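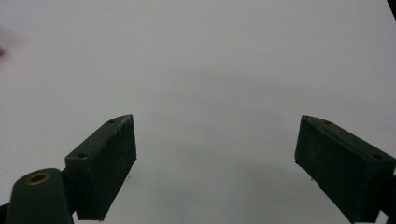
Page 2 sur 6

Forum Reliure et papeterie > Colles et adhésifs > Colle d'amidon ou PVA pour les gardes : le débat (encore)

kraft_et_fil
J'ouvre un nouveau fil, l'ancien ayant dérivé sur les presses. Je relie une série de registres in-quarto, papier vergé 120 g, couvrure demi-toile. Jusqu'ici je collais les gardes au PVA pur. Sur les trois derniers volumes, le plat se creuse vers l'intérieur en séchant et ne revient pas, même après deux semaines sous poids. Carton gris de 3 mm, sens du grain parallèle au dos, vérifié par pliage et par humidification d'une chute. Avant de tout reprendre à l'amidon, je voudrais savoir si le PVA est en cause ou si je dois chercher ailleurs.

Ihaddad
Bonjour. Quelle quantité d'eau dans ton PVA ? Pur au pinceau large, tu déposes souvent trop épais sur les bords et trop mince au centre. Le retrait suit.
Deuxième question : la toile tire-t-elle de l'extérieur ? En demi-toile, elle ne couvre que le dos et les mors, le reste du plat est en papier. Si ton papier de couvrure est léger et ta garde en 120 g, la traction est plus forte dedans que dehors. La colle n'y change pas grand-chose.
Ignacio Haddad

kraft_et_fil
Pas d'eau. Papier de couvrure 90 g, donc oui, plus léger que la garde. Je n'avais pas pensé à comparer les deux grammages.

Morsure
Le grammage explique une partie du problème mais pas tout. Un papier de 120 g collé au PVA pur s'allonge peu, le temps ouvert est trop court pour que les fibres gonflent. À l'amidon il s'allonge nettement, puis se rétracte d'autant. À matériaux identiques, l'amidon tire donc plus fort que le PVA. Si tes plats se creusent déjà, passer à l'amidon va aggraver les choses.

papier_de_chiffon
Pas d'accord avec Morsure. C'est vrai si l'on pose la garde dès l'encollage. Si on laisse le papier se détendre et qu'on presse entre buvards changés régulièrement, la traction est plus régulière sur toute la surface et le plat reste plan ou prend un très léger galbe vers le livre, ce qui est recherché. Le galbe n'est pas un défaut. Un plat qui bâille vers l'extérieur en est un.

Morsure
Je parle de plats creusés au point de ne plus reposer sur la table, pas du galbe normal. Et « se détendre » ne supprime pas le retrait : le papier détendu est au maximum de son allongement, donc il a le maximum de chemin à refaire.

papier_de_chiffon
D'où la contre-garde à l'extérieur. Si tu doubles le carton côté couvrure avec un papier posé à la même colle, les deux faces travaillent ensemble.

kraft_et_fil
Combien de papiers de doublage ? J'en ai vu conseiller deux.

papier_de_chiffon
Un seul, 80 g, même sens de grain que le carton. Deux si la garde est très lourde ou marbrée sur papier fort. Ce n'est pas ton cas.

A.-R. Alhassan
Je me permets une remarque sur la réversibilité, absente du fil jusqu'ici. Pour des registres neufs, le PVA se défend : film souple, résistance aux moisissures, prise rapide. Pour tout ce qui touche un document ancien, je n'utilise que l'amidon de blé, cuit, passé deux fois au tamis. Une dispersion vinylique séchée reste difficile à retirer sans arracher de fibres, quoi qu'en dise l'étiquette.
Sur la planéité, j'ai comparé l'été dernier (juillet, atelier à l'étage, air très sec) trois jeux de plats : PVA pur, mélange, amidon. Même carton, même papier, pas de doublage. Les trois ont creusé. L'amidon le plus, le PVA pur le moins, le mélange entre les deux. Les plats doublés n'ont pas bougé de façon mesurable au réglet, toutes colles confondues.
Abdul-Rahman Alhassan

Morsure
Merci, ça va dans mon sens.

papier_de_chiffon
Et dans le mien pour le doublage.

toile_buckram
Quel PVA utilisez-vous ? J'ai du Stindlow 3030 en bidon, vendu comme neutre, assez fluide. Avant j'avais le Zalteck, plus épais, qui cordait au rouleau. Le Stindlow prend moins vite et laisse le temps de repositionner une garde. Par contre il traverse les papiers minces.

Ihaddad
Le 3030 convient pour les gardes. Pour les dos je le trouve trop liquide, il descend entre les cahiers si la couture n'est pas serrée. Je le coupe de méthylcellulose préparée la veille, une part pour deux de PVA. Le mélange ralentit la prise et s'étale mieux au spalter.

toile_buckram
La méthylcellulose n'affaiblit pas le film ?

Ihaddad
Un peu. Pour une garde collée en plein, la marge est large. Je ne le ferais pas sur une charnière de toile qui porte seule un volume lourd.

Morsure
Attention quand même aux fiches techniques. « Neutre » ne veut pas dire grand-chose si le pH est donné à la mise en pot. Certaines dispersions s'acidifient en vieillissant. J'ai jeté un fond de bidon de Praria qui sentait franchement le vinaigre.

A.-R. Alhassan
Exact. Je teste chaque bidon à l'ouverture puis tous les six mois, bandelette sur film humide. Ne pas laisser geler non plus : une dispersion qui a gelé fait des grains et ne se rattrape pas, même filtrée.

kraft_et_fil
Retour d'essai. J'ai monté deux plats samedi avec doublage 80 g, colle identique des deux côtés (Stindlow 3030 coupé, proportions d'Ihaddad). Séchage sous presse entre buvards, changés à 30 minutes, puis à 2 heures, puis le soir. Plats plans au réglet à la sortie. Je les laisse maintenant debout à l'air libre pour voir.

papier_de_chiffon
Debout et écartés, que l'air passe des deux côtés. Posés à plat sur une table, ils sèchent par une seule face et tu fausses l'essai.

Morsure
Tu as changé deux paramètres à la fois, le doublage et la colle. Tu ne sauras pas lequel a joué. Il fallait un plat témoin doublé au PVA pur.

kraft_et_fil
C'est vrai. J'ai encore du carton de la même feuille, je monte le témoin cette semaine.

toile_buckram
Question annexe : vous barbez les gardes ou vous les coupez nettes ? Avec mon massicot Nyarko, la lame laisse une arête qui se voit sous le papier marbré.

papier_de_chiffon
Coupe nette pour la garde elle-même. L'arête vient plutôt du rempli que de la garde. Ponce le rempli au grain fin, ou comble le creux avec une carte mince ajustée bord à bord avant de coller.

Ihaddad
Je confirme pour le comblage. Carte de la même épaisseur que la toile, coupée au ras des remplis, poncée à la jonction. Sur une garde marbrée on ne voit plus rien – sur une garde unie claire, il reste parfois une ligne en lumière rasante.

A.-R. Alhassan
Et sens du grain de la carte parallèle au dos, comme le reste. J'ai vu des volumes très soignés se voiler pour une carte de comblage posée en travers.

kraft_et_fil
Noté. Le témoin est sous presse depuis 18 h, même jeu de buvards. Je poste les mesures dès que les trois plats ont séché le même temps.

Morsure
Mesure au centre et aux quatre coins, pas seulement en diagonale. Et donne l'hygrométrie de la pièce si tu l'as.

Page 2 sur 6 – Précédente – Suivante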